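Keeping a Movie Shelf in Good Shape

By Volkan Ertürk

Most of the discs that get thrown out in our house still had years left in them. They skipped once, somebody put them on the pile by the door, and off they went. A soft cloth would have saved half of them. These are the things I do now with discs, tapes, the player and the TV.

Cleaning a disc

Hold it by the outer edge and the center hole. Blow off any grit first, or hold the disc under lukewarm running water for a few seconds. Grit that gets dragged across the surface under a cloth makes more scratches than it was ever going to make by itself.

Use a clean microfiber cloth, the kind sold for glasses. Wipe in straight lines from the center out to the edge. Don't go around in circles. A player copes fairly well with a scratch that crosses the track and badly with one that follows it.

For sticky fingerprints, add one drop of plain dish soap to a bowl of lukewarm water, dip the cloth, wipe, rinse and pat dry. Leave the disc standing on its edge until every bit of water is gone, including the ring around the hole. Window cleaner, nail polish remover and furniture spray should all stay in the cupboard. So should paper towels.

Toothpaste on scratches is an old tip and it does sometimes work on a DVD with a light scratch. I would keep it for discs you have already given up on. Never use it on a Blu-ray. The layer over the data is much thinner there and the hard coating does not polish out.

Check the label side too. A deep scratch on top of a DVD is annoying to look at and usually harmless, but on a CD soundtrack the data sits right under the print, and a scratch there can't be repaired.

Getting a disc out of a tight case

Push the center hub down with one finger and lift the edge with the other hand. If the hub won't let go, press harder on the hub. Bending the disc up from the side is how you get those small cracks around the hole, and a cracked disc should not go back in a player. If the case has lost its teeth, replace it. Empty cases are cheap, and the paper cover slides right over into the new one.

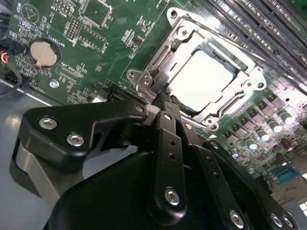
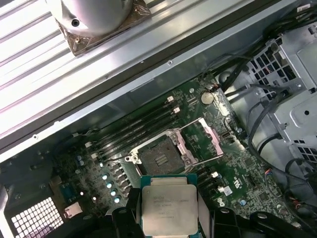
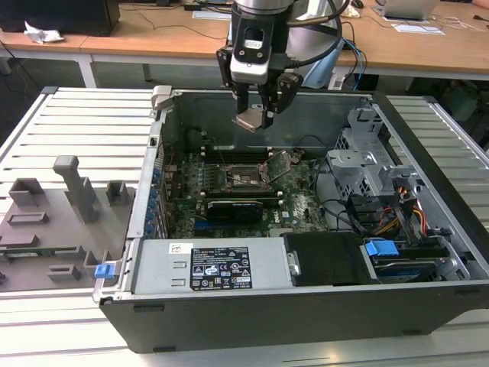

Photos: Juraj Gajdoš
5 min read

Cases or sleeves

I have gone back and forth on this. Cases look better and protect better. Sleeves take up far less room, and after we moved to the apartment in Tadov there was no wall left for cases. I bought a pack of 200 Flevico sleeves, the ones with a soft lining and a pocket behind for the cover art, and moved over everything we watch less than once a year. The favorites stayed in their cases.

If you go with sleeves:

Stand them upright in a box with a snug lid. A shoebox is a little too wide and they slump over.
Don't pack the box tight. You should be able to get a finger between any two sleeves.
Skip the thin vinyl pages that come in old zip-up wallets. Over a few summers they can stick to the disc and leave a haze.
Write the title on the sleeve, or on the clear inner ring of the disc with a disc-safe marker. No stick-on labels. They peel, and a disc with half a label on it spins badly.

Where to put the shelf

Away from the window and away from the radiator. Sun fades the spines first – reds go before blues – and then it starts on the discs. An outside wall in an older house can be damp behind the furniture, so leave a gap at the back and feel the wall with your hand in winter. The attic and the garage are both bad choices, and the basement is only as good as its driest corner.

Alphabetical order is fine until someone else puts things away. We sort by who picks the movie: kids' movies on the bottom shelf, everything with subtitles together, holiday movies in a box on top that comes down when the lights do.

Old tapes

Stand VHS tapes on their end like books, with the full reel at the bottom. Rewind them all the way before they go on the shelf. If a tape hasn't been played for years, run it fast forward to the end and rewind it once before you watch it, so that the layers don't stick.

Look through the little window before you put any old tape in a machine. White or gray dust on the edge of the reel is mold. Don't play it. It will spread to the machine and then to the next tape. Put it in a zip bag by itself and, if it's a home movie, take it to someone who does transfers.

Break off the small tab on the spine edge of any tape you want to keep from being recorded over. If you change your mind later, a piece of tape over the hole brings it back.

The player

Dust is what wears out a disc player. Ours is a plain Amissah and it sits on an open shelf with a hand's width of air above it. Don't stack the cable box on top, however neatly it fits. Wipe the vents with a dry paintbrush when you dust the rest of the room.

When a clean disc still won't load, unplug the player, wait 2 minutes and try a different disc. If several won't load, the lens may be dusty, and a dry lens-cleaning disc with the tiny brushes is worth trying once. Check the manual first, as some makers advise against them. After that it needs a repair shop or a replacement.

Never move the player with a disc inside.

The screen

Turn the TV off and let it cool. A dark screen shows the smears better anyway. Use a dry microfiber cloth with almost no pressure. For a spot that won't come off, dampen one corner of the cloth with distilled water and go over the spot lightly, then dry it with the other end. Spray nothing directly on the screen. Liquid runs down into the bottom edge.

The remote gets dirtier than anything else in the room. Take the batteries out, wipe it with a barely damp cloth and run a dry toothbrush between the buttons. I do this in May and again before the holidays.

Lending discs out

Take a picture of the person holding the movie. It takes a second, and when you are wondering a year later where the second disc of a box set went, scroll back through your phone. Before a returned disc goes on the shelf, open the case and make sure the right one is inside.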